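Bunting: small pick-and-place arm at the shared shop, stuck on block finding
Page 1 of 1

planersnipe
Joined in June, 41 posts

So I've been building a little desktop arm at the Distmont shop for way longer than I meant to, and I think I'm finally at the part where the software is worse than the hardware. We call it Bunting. It's four joints plus a gripper, the arms are printed, the base is a chunk of maple I had left over, and the servos are the Derel ones everybody at the shop seems to have a drawer of. It picks up a block from a white table and puts it in a tray. That's the whole job.

Mechanically it's okay! Elbow has a bit of slop but it comes back to the same spot well enough for a block. The trouble is the vision. I've got one fixed camera, I grab a frame, convert to gray, threshold it, take the biggest dark blob, and send the arm to the middle of that. On my kitchen table at night this worked every single time. At the shop it goes for the shadow of the shelf bracket. Or my sleeve. Once it very confidently went for a coffee ring.

What would you do? I'd like to keep it dumb if I can. I don't want to train anything.

----------

mortise_and_ted

Paint the block orange. Done.

I'm only half kidding. I sort pipe fittings with a setup like yours and I fought thresholds for a whole winter before I put a dab of colored tape on every bin. Hue is so much easier than brightness. Shadows don't have much hue.

----------

planersnipe

Ha, I knew somebody would say that. The block has to be black. The plan is that eventually it's not blocks, it's the black plastic end caps Kinga uses on her shelf kits, and those only come in black. She's got a bag of 800 of them that need to go into trays and she's the one who bought the servos, so she gets black.

----------

kinga_k

Kinga Kerekes here, owner of the end caps. I would also take orange if the supplier made orange. They don't, I asked.

For background, I'm the one who keeps telling him to fix the light first. There's a window on that side of the room and the shop lights are in rows, so you get a shadow of everything twice. I hung a sheet of tracing paper over the window on Tuesday and his hit rate went up. He didn't mention that in his post!

----------

planersnipe

I was getting to it. It went up, yes. It was also cloudy.

----------

gantrygoose

Agree with Kinga. Every one of these threads is a lighting thread wearing a hat. Get two cheap LED panels, put baking parchment over them, one each side, and kill the overheads. You'll have soft edges on the shadows and you can go back to your one-line threshold.

Also what threshold are you using? If it's auto (Otsu or similar) then that's your coffee ring right there. Auto will always find you two classes, even if the block isn't on the table at all.

----------

planersnipe

It's auto. I feel a bit called out.

Can't kill the overheads, though. There's a person at the lathe most evenings and I'm not going to be the guy who turns the lights off on a person at the lathe.

So here's what I've been up to since last week. I modeled the bench in a simulator, with the wood frame over it and the shelf, and put a virtual camera about where mine is. Then I can throw shadows at it all day without bugging anybody. Rendered a batch of 200 frames with the lights moved around at random and ran my blob finder on all of them. It was not pretty, but at least now it's not pretty at my desk with a sandwich, which is an improvement on standing at the bench going "huh."

----------

mortise_and_ted

Oh no. You went sim.

I'm going to be the grump. You have a real table. It's right there. The time you spent modeling a shelf, you could've taken a couple hundred real pictures with a real camera and real dust. Sim tables are too clean. No smudges, no scratches, no camera noise. Whatever number you tune in there will be wrong at the bench and you'll tune it again.

----------

lowbacklash

I don't think that's fair, Ted. I do both. The sim is where I find out my code is stupid, the bench is where I find out my numbers are off. Two separate kinds of wrong. Moving the light in sim takes a second, and you know precisely where the block is, so you can score it without hand-labeling anything. Have you ever hand-labeled 368 photos of a washer? I have. My wife had to come and get me.

What I'd worry about is whether he's randomizing enough. If the lights only swing a little then he's just learning his own render.

----------

mortise_and_ted

It was 368 photos of a washer and I bet it worked first time on the real washers, though.

----------

lowbacklash

It did NOT, I'd labeled the hole.

----------

gantrygoose

planersnipe, can you post one of the failures? Hard to say anything useful without seeing what the blob finder is looking at.

----------

planersnipe

Sure. Block in the clear, plain white table, should be the easiest pick in the world, and it still came back with a center that was off.

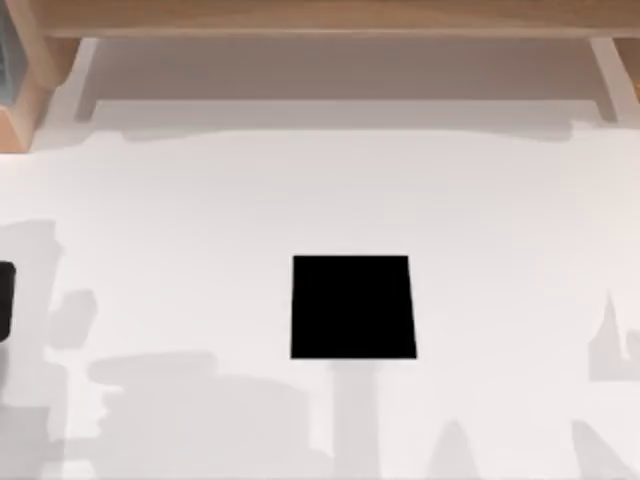 My blob finder with auto threshold doesn't weigh "black" any differently from "kind of gray," it just splits the histogram somewhere, and on a frame that's mostly white that somewhere can land pretty high. The block is solid black and to your eye or mine there's no contest. But there's that narrow gray shadow running straight down from its lower edge, and if the cutoff lands above that gray, the block and the shadow become one tall thing and the center slides down toward the bottom of the picture. The arm would close on air in front of the block. Same deal with the big stepped shadow at lower left, which on its own covers way more area than the block does, so "biggest blob" is a terrible rule as soon as any of that gets through. I set the threshold by hand, down low, and all the shadows dropped out at once. I'm a little embarrassed by how long I held off doing that.

So now the question is how low I can go before I start losing the block at the bench, where my black plastic is shiny and catches the light.

----------

gantrygoose

Yep, fixed threshold. But look at your left edge. You've got a dark thing poking in at the same height as the block, and something dark gray up in the top left corner by the post. A low threshold takes care of the shadows and leaves both of those in. If one of them gets bigger because somebody bumps the camera, there goes your pick.

Mask everything that isn't table. Four corner points, fill the rest with white, then threshold. And throw out any blob touching the border of the mask.

----------

planersnipe

Ooh, the touching-the-border thing is good. I had a crop but it was a plain rectangle and a bit generous. Doing that tonight.

----------

solder_otter

New here, hi! Possibly dumb question but the block looks a bit wider at the bottom than at the top. Doesn't that mess up the center too? I'm building something similar (way behind you, I have a base and a lot of optimism) and I've just been taking the middle of the bounding box.

----------

lowbacklash

Not dumb. Camera's looking at the table on a slant, I'd guess, so far stuff comes out smaller. For one block near the middle of the view you'll never notice. For a tray position way out at the edge you will. Do a homography: put four marks on the table at known spots, click them in the picture, and you get a matrix that turns pixels into table millimeters. It's a handful of lines in most libraries.

One catch is that it's only right for things flat on the table. The top face of a block is higher up so it maps a little too far back. For an end cap I wouldn't care.

----------

solder_otter

Thank you!! I've been measuring with a ruler held up to my monitor.

----------

mortise_and_ted

We've all been there, otter.

Okay, planersnipe, I'll give you the shadow thing, that's a decent catch and you might have chased it for a month at the bench. My bet stands about the numbers. What value did you settle on in sim, and what do you get at the shop?

----------

planersnipe

Sim liked anything from 30 up to 90 or so, it's a barn door. At the bench with the tracing paper up I need to be above 55 or the shiny top of the cap breaks up into two islands, and below 80 or the bracket shadow starts creeping back in. So I'm at 65, with a small closing step to glue the islands together. Different from sim, yes Ted, you may have your cookie. But I'd never have tried a fixed number without it.

Masked it, dropped the border blobs, added a min and max area so a sleeve can't win. Ran it for an evening with Kinga feeding it caps.

----------

kinga_k

He had me drop them by hand in random spots. I got through 678 before the gripper pad peeled off, and I wrote down the misses on the back of a lumber receipt. Most of the misses were two caps touching. A few were ones I'd let land on their side. None of them were shadows.

I would still like the LED panels.

----------

gantrygoose

Get the lady her LED panels.

For touching caps you can try a distance transform and split on the peaks, or do what I do and have the arm poke the pile and look again. Poking is underrated.

----------

lowbacklash

Poking is how I lost a fingertip (off the gripper, not me). Go slow if you poke. What's the pad stuck on with?

----------

planersnipe

Double-sided tape. Yes, I know. I've got a sheet of rubber coming from Henden, and contact cement this time. I'll try the poke first -- max area already tells me when two are touching, so it can just nudge anything over that size and grab a new frame.

Panels are in the cart, Kinga.

----------

kinga_k

They've been in the cart since June.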